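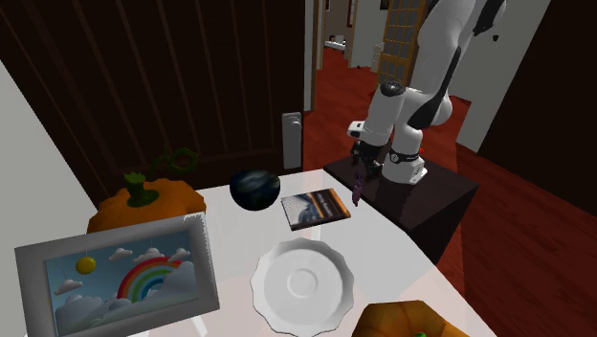

Garside Robot Club » Members' Forum » Teaching & Teleop

Thread: Puppeteering the arm vs. grabbing it, what are you all doing for cluttered tables?

meltwater_joe
26/01/2020
So I've been doing demos in the sim house all weekend and I want opinions before I record a whole lot more. The task is "get the little purple thing." It stands upright next to the paperback, right at the far end of the table by the arm, and the gripper starts out pretty much over it. Easy, right? I drive it with the Kallance hand controller, and out of 92 tries I kept the 14 that looked clean to me. In the rest I either knocked the thing over or bumped the book and it got messy.

Training on those 14 gives me an arm that goes down nicely and then hangs there opening and closing its fingers. Do I need more demos, or better ones?

prundov_fan
More. Way more. 14 is nothing, I wouldn't even start training with that. When I did the drawer task I sat there until I had 400 and my thumb hurt for two days.

Also why are you throwing out the messy ones?? If you knocked it over and then picked it up lying down, that's a good demo! The arm is going to knock it over too, and it needs to have seen somebody deal with that.

meltwater_joe
Some of them I recovered, some of them I just hit reset and said a bad word. I could go back and sort them I guess.

sockdrawer
Gonna disagree with the post above. I don't think the count is your problem. Hanging there opening and closing sounds like YOU hanging there opening and closing. Go watch your own recordings. I bet you hover over the thing for ages lining up, because depth is awful on a flat screen, and the arm learned to hover. I did the exact same thing with Meltine last September. Cut the waiting out, or practice until you don't wait.

prundov_fan
Cutting is risky though, you end up with jumps. I'd re-record before I'd trim.

sockdrawer
Jumps in a spot where the arm wasn't moving anyway? Come on.

prundov_fan
The fingers were moving, he just said so!

sockdrawer
ok fine, that part you'd have to be careful with.

meltwater_joe
Just watched a bunch back and ugh, yes. I hover. There's one where I squeeze the fingers shut on air, back off, and do it again like I'm feeding a duck. And I kept that one because it ended in a good grab.

tinbucket
Hi, mostly a lurker. I teach ours by hand on the real arm (you put it in the floppy mode and just push it where you want) and I never get the hovering, because you can see exactly where the fingers are. Depth is free when your head is right there. I know you can't grab a simulated arm, but could you at least add a second view from the side? I'd try that before buying anything or recording 400 of whatever.

prundov_fan
Hand guiding is great until your own arm is in every single camera shot. Then you run it without you there and it has no idea what it's looking at.

tinbucket
We play the motion back and record the pictures on the second pass, so no arms in it. Takes twice as long, I'll give you that.

sockdrawer
Side view gets my vote too. Joe, one other question, are you moving stuff between tries? Both pumpkins, the rainbow picture, that plate with the wavy edge, the dark marbled ball... if they sit in the same places in every demo I'd worry it's learning the table and not the purple thing.

meltwater_joe
Um. Same layout every time. I figured I'd get it working with one layout first and then shuffle. The pumpkin with the curly vine isn't in my way at all so I never thought about it.

prundov_fan
I'd leave the layout alone for now! One change at a time or you won't know what fixed it.

sockdrawer
And I'd shuffle from day one, otherwise you'll record everything twice. We've had this fight before, haven't we.

prundov_fan
We have and I was right then too :)

meltwater_joe
OK so the plan for tonight: side view goes in, layout stays put, I throw out the duck feeding ones and keep the recoveries where I didn't bail. I'll do a fresh batch with the controller and try to go down in one motion. If it still hangs in the air I'll start moving pumpkins. Does anybody have the settings for slowing the Kallance down near the table? Mine is super twitchy for the last bit.

tinbucket
There's a scale setting on the left trigger, hold it and your hand motion gets shrunk. I'll look up what I used and post it when I'm home.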